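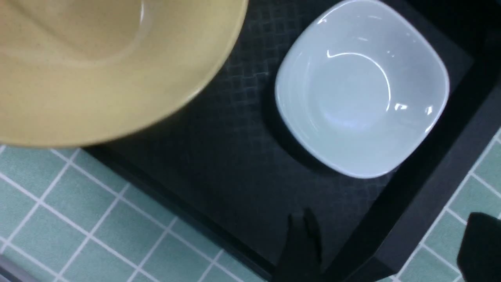 Yellow bowl and white square bowl from our rental range

Wovemholm Tableware Rental: Frequently Asked Questions

How far ahead should I book?
Two weeks is enough for most dates. For December, book by the end of October.

Is there a minimum order?
Yes, 8 place settings. The most we can supply for one event is 400.

Do I have to wash everything before it goes back?
No. Scrape off food and put the pieces back in the tubs they came in. Washing is included in the price.

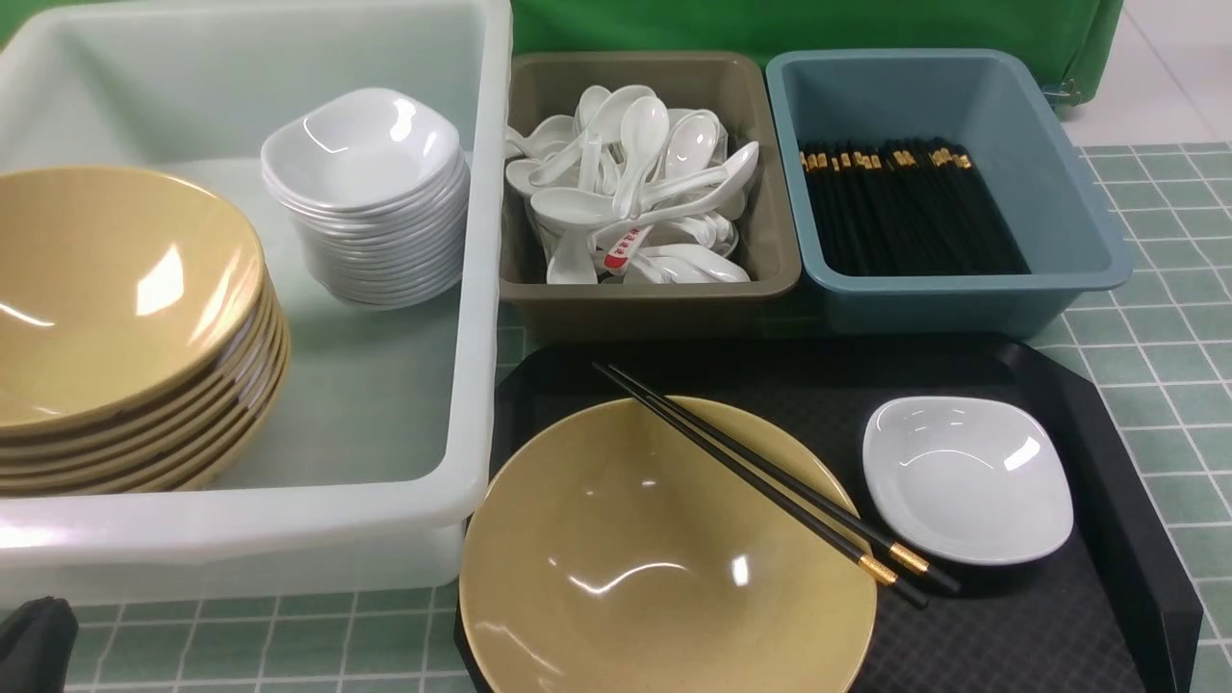

Bowls and small dishes stacked in a tub

What if something breaks?
Keep the pieces and tell the driver. We charge the replacement price on your order form. Small chips that were there at delivery are not charged if you report them the same day.

Can I mix colors?
Yes. Yellow and white cost the same, and you can split an order any way you like.

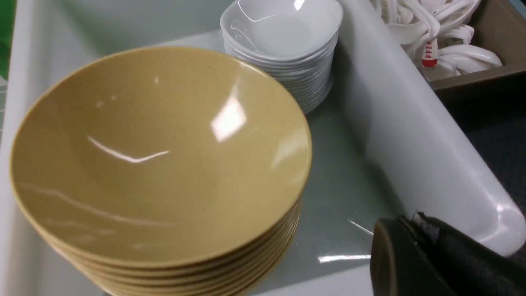
Changes to colors or amounts can be made until noon two days before delivery. After that we can add pieces if we have them, but we can't refund any you drop.

Where do you deliver?
Anywhere in Bondard and Costache. Delivery to Mokance is $93 extra. Stairs must be mentioned when you book.

Prices last updated Monday, March 4, 2024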